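About Odance

Posted by odanceadmin
0 comments

New music, mostly small artists, mostly dance and the stuff next door to it. House, garage, slow weird club music, a bit of rap when we can't stop playing it. Based in Grirberg. Started as a mailing list between people who kept missing each other's gigs, then a blog, then this.

Quick version for anyone in a rush: we write about records, we run a monthly mix, we put on a night. We don't manage anybody and we don't sell plays.

What we cover

Singles and EPs first. Albums when there's time. Live reviews only if one of us was already going. Over 865 tracks came through the inbox last year and we listened to every one, at least the first minute, usually on a bus. 406 got a write up of some kind. Some of those are two lines long. Sorry if yours was.

Premieres too. Ask early. A week is ok, the night before is not.
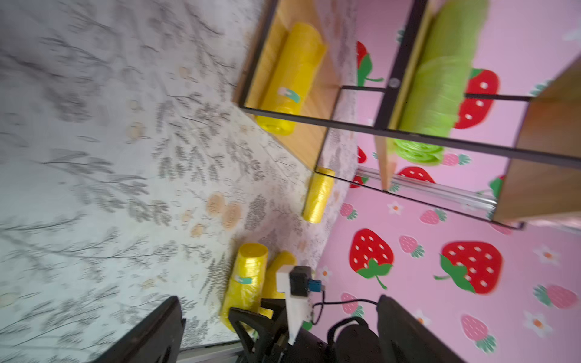
Rolls on the wood shelf, strawberries on the wall.

The mix series

It's called Seok. Long story, was a file name, stuck. One guest, one hour, no talking over the top. 65 of them up so far and all still streaming, apart from the ones where the host went down and took the audio with it. We're re-uploading those as we find the originals. If you made one of the early ones and still have the file PLEASE send it.

Guests pick their own tracklist. No rules about genre. We do ask for levels that don't jump around, people listen to these in kitchens.

Odd requests we get a lot: no, can't cut your mix down to a half hour. Yes, you can put your own unreleased stuff in. Yes, tracklists go up the same day, or the day after, depends who's awake.
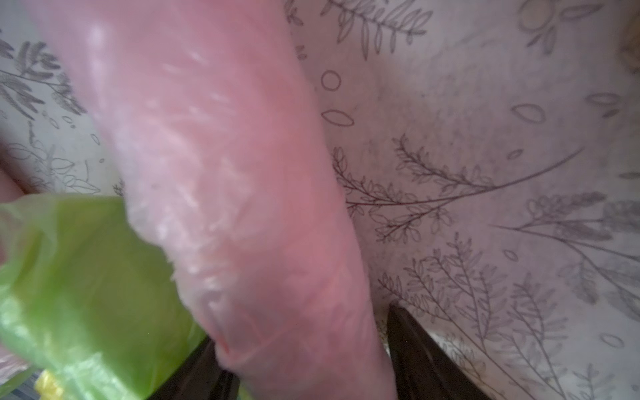 odanceadmin

The night

Norkell, upstairs room, low ceiling, decent system. We do 9 a year there with a gap over summer. Local openers every time, that part's fixed. Doors early, finish early, last train is a real thing in this town. Next one after the break is in December, lineup goes on the front page and the mailing list gets it first.

Tickets are cheap and stay cheap. Door money gets split with the acts the same night, in cash if they want it. Guest list is short, dont ask on the day.

Want to play? Send a recorded set, any length, phone recording is fine. Tell us where you're based and what you'd want before and after you. We keep a running list and go back to it, so no reply in a month doesn't mean no.

Sending us music

Private streaming link, please. No attachments, the inbox dies. Put artist, title and release date in the subject line. A short paragraph about the track is plenty. Who made it, where, anything odd about how. Press photos only after we say yes.

We won't write about it if it came with a fee offer. Happens more then you'd think. Goes straight in the bin.

Things we like hearing: first releases, producers who sing badly on purpose, remixes that throw most of the song away, anything from within an hour of Grirberg.

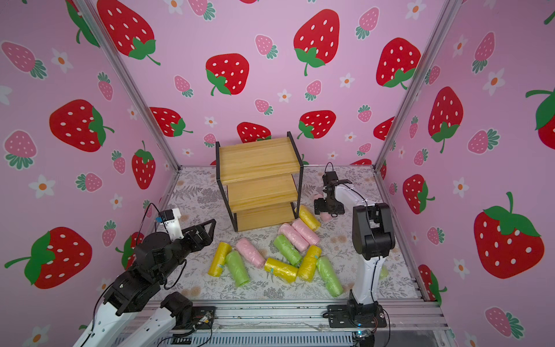 Strawberry wallpaper and a patterned mat.

Writing for us

Unpaid right now, except for the long interviews. We'd like to change that and say so every year. Pitch in two or three sentences with one link to something you've written, doesn't have to be about music. Edits are light. You keep the rights.

Corrections

Wrong credit, wrong spelling, wrong label? Mail us and it gets fixed with a note at the bottom of the post. Remix credits are where we slip up most.

Page last updated 2020-10-23. Links to the old blog archive are down until we move it over.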